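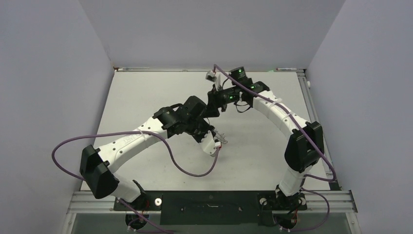

Setting up your Kelton key hoop starts with choosing where to work, and I'd ask you to give it a little thought even if you're itching to get the rings on. Split rings are small and springy, and they do love the floor. A pale top with plain gray walls on three sides suits the job very well, because a dark speck of a ring shows up against it and a runaway has only one open side to leave by. A tea tray with a rim will do nicely at home.

Last updated 2020-03-03
Home | Guides | Parts | Ask us

Section 3. Fitting and changing the rings

1. Wipe the surface and lay the hoop down flat. Either face can go up.

2. Take one split ring and open the end of the wire with a thumbnail (or the blunt side of a butter knife, if your nails are as poor as mine).

3. Feed the open end through one of the small holes at the rim, then turn the ring along until it closes on itself.

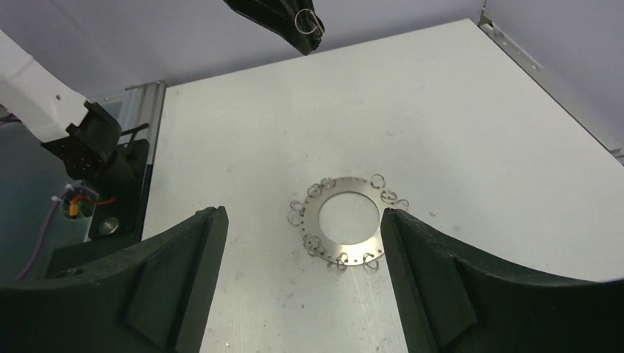 4. Work your way round, and leave the order of the keys until later. Please don't worry if the rings won't sit neatly at this stage! With the metal plate flat on the table, some will stand partly upright and others will tip over against the tabletop, and both are perfectly fine. Use the small drilled holes for the rings and keep the big opening in the middle free, so you can lift the hoop or hang it on a hook.

Note: If a ring feels stiff going through, back it out and try again from the other face. Forcing it only bends the wire, and a bent ring never closes quite as well afterward.

5. Once the rings are on, pick the hoop up and turn it slowly, feeling along the rim for any ring that is only halfway home.
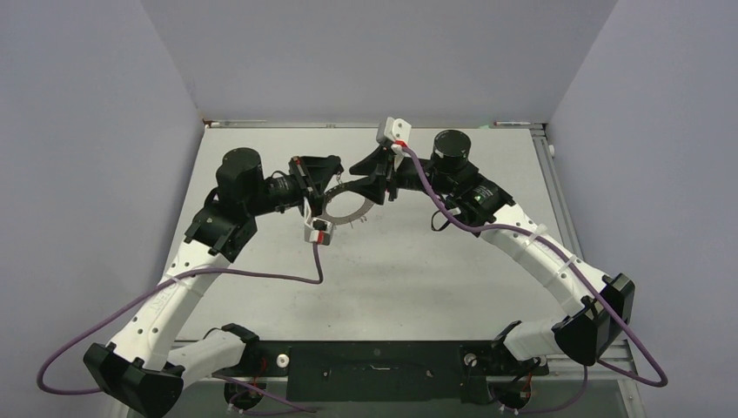
Give each one a gentle tug as you come to it. A ring that slips or gapes should come off and go back on before it gets anywhere near a key.

Caution: Keep spare rings away from small children and pets. Work over the table, with your face well back while you're opening the wire.

Storing your spare rings

The refill bag holds 100 rings, and almost everyone who writes to us has spilled it at least once. Parvathi Kotian, who looks after our Prasamthorpe workshop, suggests keeping a small supply on a rod. Slide on 7 or so, enough for an afternoon's changes,

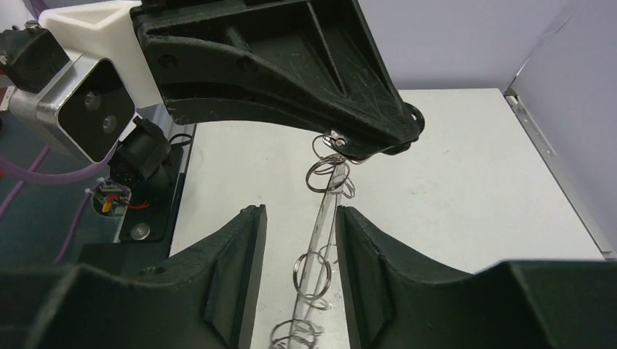
and keep the rest in the bag with the top folded over 2 times. Hold the rod level while you carry it, and put it down with both ends supported.

To take rings off, tip one end over a saucer and let them slide down a few at a time. Larger rings for the Cistley cabinet hoop are listed under Parts.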